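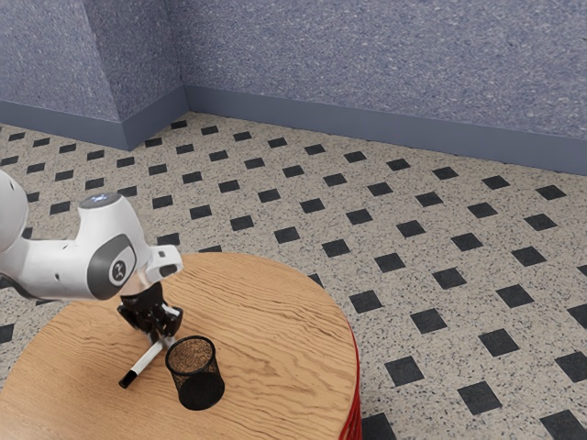 The packing room at Kioko's stationery warehouse in Tornardale used to need six people on a shift. It now runs with two people and a row of robotic arms, and the woman who supervises it says the work is easier on the body and harder on the head.

"I did sorting by hand for years," she says. "Pens, markers, scissors, whatever came down. By the end of a shift my wrists were done. I don't miss that."

The arms were brought in last August. Before any of them touched stock, the jobs were worked out in simulation by a small firm called Domik. Picking up a marker and putting it in a mesh pen cup was one of the first tasks they tried.

"You'd think that's nothing," she says. "A kid can do it. But a marker rolls, and the cup isn't heavy, so if you bump it, it goes over. They ran it 200 times on the computer before they showed us, and then they asked us what they'd got wrong."

What they had wrong, in her view, was the grip. The staff told them to think about where a person holds a marker when it has to go into a cup, and which end goes in first. She says it was odd to be asked. "I'd never put it into words before. You just do it."

Four people left the packing room. Three moved to the Fluvberg site, which is a 35-minute drive, and one took a payout. The supervisor doesn't pretend everyone was happy.

"The drive is a real cost if you've got kids to pick up. The company paid for petrol at the start and then it stopped. I raised that, and I'm still raising it."

Those who stayed got a small pay rise and a new job title. Most of the day is spent checking finished sets, clearing jams and logging faults. She finds the logging tiresome. Her co-worker likes it, and has started suggesting changes to the layout of the trays.

The room is quieter too. "We used to have the radio going and talk over it all day," she says. "With two of us at opposite ends, you have to walk over if you want a chat. So we take our breaks together now."

Kioko plans to add labelling next, and she has asked to see the simulation early.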